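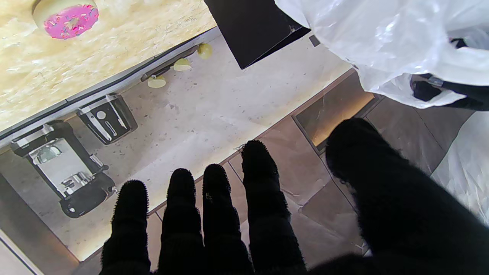
**Figure 2.** Counter station at the Plirnley site. A frosted donut in a round white dish stands on the mottled counter surface; the gray front rail carries two clamp-like fixtures.

### 3.2 Counter surface and front edge

The second group of stations differs from the tables described in Section 3.1 in two respects. The surface is patterned, and the front edge is occupied by hardware. Both properties are common in small cafés and shared kitchens, and both affect how people place and retrieve small servings of food. The plain tables had neither, and we therefore treat the counter stations separately in the analysis.

The surface has a stone-like mottling in cream, beige and light gold (Figure 2). Under bright light, parts of it become pale enough that a white dish has little contrast with its background. The frosting, by comparison, stays easy to find. In the pink-frosted condition the food item marks the position of the dish more clearly than the dish does, and we expected participants to aim for the food first and correct toward the rim late in the reach. Plain, unfrosted items were used as the low-contrast condition on the same counter.

The front edge is finished with a gray metal rail. The larger of the two fixtures on it has a rectangular black frame around a silver metal plate, with small bolts and a rounded black lower end that extends down toward the floor. The smaller one has a similar black frame, and its plate is marked with a round hole and two short diagonal slots. We left both in position for all sessions. An earlier layout study at the Matier site had cleared the front edge before each session, and its placements were noticeably closer to the edge than those we had seen in ordinary use. Leaving the fixtures in position gives a less tidy workspace but one that is nearer to daily conditions.

### 3.3 Serving items

Each trial used one dish and one food item. Donuts were chosen for three practical reasons: they hold their shape at room temperature, the central hole gives a clear reference point when viewed from above, and the frosting records contact. A fingertip or a dish rim that touches the frosting leaves a mark that can be scored after the trial. Sprinkles served as a second, finer indicator, as they detach under light contact and can be found on the counter afterward.

Items were frosted in the morning and left to set before the first session. Frosting that had not set was found in the pilot to slide toward the rim when the dish was moved quickly, and this was hard to tell apart from contact marks. Any item with a visible mark before the trial was discarded. Dishes were washed and dried between trials, and the counter was wiped with a damp cloth and then a dry one.

### 3.4 Procedure

Participants stood facing the front rail and carried out two tasks. In the placing task, they set the dish down anywhere on the counter that they judged suitable for a person arriving to collect it. In the retrieving task, the dish was already on the counter, and they picked it up and moved it to a side table. No instruction was given on which hand to use or how far from the rail to stand. A total of 25 participants completed both tasks, and the full set contains 700 trials.

Of these, 590 were retained. Trials were removed if the item was touched before the start signal, if the dish was set down on the rail itself, or if frosting marks could not be scored with agreement between the two raters. Scoring followed the Böttcher contact scale, modified for soft toppings, and distances were taken from the inner edge of the rail to the nearest point of the dish rim. Measurements were entered in Plondex directly after each trial — the sheet was not filled in from memory at the end of a block.

One limitation should be noted. The fixtures are not spaced evenly along the rail, and the open stretches of edge therefore differ in length. A participant who prefers the longer open stretch may be avoiding the hardware or may only be standing where there is more room. The present data do not separate these two explanations, and we return to the point in Section 5.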